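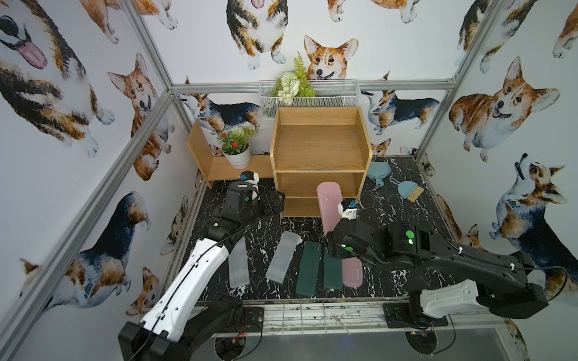
墙纸接缝过了一个采暖季后张开,不揭纸能修吗

分类:墙面与饰面 标签:墙纸 接缝 铝型材 石膏板

发帖人:Waqas Kakakhel
房间在 Sokcombe 的一栋老楼里,三面贴了无纺底墙纸,柯基图案,水彩风格。基层是石膏板,满批腻子两遍,刷过一道封闭底漆。胶用的是 Tak 的墙纸粉,按包装上的比例兑水,静置后使用。
去年7月贴完,当时接缝看不出来。采暖季过后,后墙有两条竖缝张开,最宽的一条塞得进一张名片,长度接近400毫米,位置在中段。缝边没有翘起,用指甲刮不动,纸面也没有鼓泡。
后墙中段横着一根铝型材,上面挂网篮,放些仿真花草。我怀疑过是型材受力把墙拉开,但篮子很轻,型材也没有和墙面胶接。
想问三件事:
一,张开的缝能不能不揭纸处理,图案对花处颜色偏浅,露出的底是白的,很明显。
二,若要补贴,手头剩的一卷批号是917,墙上用的是262,色差会有多大。
三,铝型材要不要先拆。

Ye-rin Shin 的回复(被采纳)
缝边粘得牢、只是分开,属于干缩,不属于脱胶。两者处理方法不同,先确认:用薄刮刀片贴着缝边平推,推不进去就是干缩。推得进去的那一段,按脱胶处理。
无纺底墙纸本身尺寸稳定,遇水伸长很小,所以干缩多半来自两处。其一,胶兑得偏稀,或者在墙上滚胶后等待过久,拼缝时用手把纸拉过去对花,纸带着张力干透,之后慢慢回缩。其二,石膏板接缝处的绷带没有压实,板缝随湿度开合,纸缝正好落在附近。量一下纸缝到墙角的距离,再和板宽对照,重合的话先修基层,修面层没有用。
不揭纸的做法:
1. 停暖后两周再动手,室内湿度稳定下来再看缝宽。
2. 用水彩或丙烯调出缝两侧的底色,宁浅勿深,00号笔只涂露白的部分,不要涂到纸面上。水彩图案边缘本来就有晕染,比纯色墙纸容易遮。
3. 干后看一遍侧光。还露白的地方再点一次。
不要用填缝胶。丙烯酸填缝胶干后反光和纸面不一致,侧光下是一条亮线,而且以后揭纸会带下腻子。
批号不同就不要在同一面墙上混用。色差没法从批号推算,裁一条贴在墙上,白天和晚上各看一次。如果非换不可,整面后墙一起换,在阴角处收口,转角两侧受光不同,差一点看不出来。
铝型材:只是涂色就不用拆。要整幅更换则必须拆,绕着型材裁纸一定会留毛边。拆之前用铅笔在两端立柱上标高度,装回去省得重新找平。

Trorilthorpe_171 的回复
我家也裂过,后来直接挂了幅画挡住。另外 Norkex 的墙纸胶比较贵但是好用,楼主可以试试,兑水少一点。
补充:暖气开小点也有帮助。

Waqas Kakakhel 的跟帖
刮刀片试过,一条推不进去,另一条下端约一指宽能推进去。板宽对照了,纸缝离最近的板缝还有一段距离,应该不是基层。
能推进去的那一小段是用原来的墙纸粉补,还是换接缝专用胶?

Ye-rin Shin 的跟帖
用接缝胶,墙纸粉含水多,局部补容易在周围留水印。针管注入,滚轮轻压,溢胶马上用湿海绵沾掉,不要来回擦,印刷层会起毛。隔一天再上色。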